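3.2 Keeping the hand-held grippers in shape

I should say up front that most of what I know about looking after these grippers I learned by doing it badly first. We ran two of them, a left and a right, for the whole of the Sayegh collection, and by November they had gone through 500 folding sessions between them. Radek Brabec did the first build and I took over the upkeep once we moved out of the lab and into bedrooms, where there's fabric on everything and lint gets into every joint you own.

The parts that need the most care are the pads and the pivots. Our pads are blue with a fine crosshatch, and the crosshatch is what lets a finger pick up one layer of cloth without dragging the next one along. It fills up with fluff fast (dark cotton is the worst!), and once it's full the pad slides over the cloth and you end up pinching two layers or none. I brush the pads after every 4 folds and swap them at 600 closings, used up or not. Fergus McIver wanted to stretch that, so we tried it for a week, and the failed grasps on trouser legs crept up enough that he gave in.

The pivots are fussier. The bolts have to be snug enough that the fingertips meet squarely, but loose enough that the hand doesn't get tired – and those two wishes pull against each other. My routine is to tighten a bolt until I can feel the finger drag, then back off a quarter turn and close the gripper on a strip of paper. If the paper pulls out straight, I leave it alone. If it twists, one finger is leading the other and I start over with the bolts on that side.
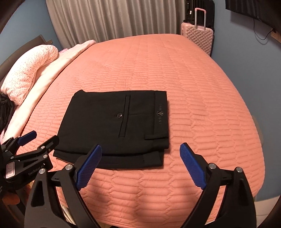

Figure 3. Hand-held grippers at the bed during a trouser-folding session. The trousers are folded in the middle of the bedspread.

I also got into the habit of doing one fold on a soft surface before calling a gripper fixed. A bench is too kind to you. On a mattress the cloth sinks when you press, the pads come in at a slightly different height each time, and a finger that felt fine on the paper strip can start to skip. Of the 318 sessions we logged after I added this check, the ones we had to throw out were nearly all down to tracking trouble and had little to do with the fingers. I come back to the tracking in Section 3.4, along with the Codetti mount that kept working itself loose.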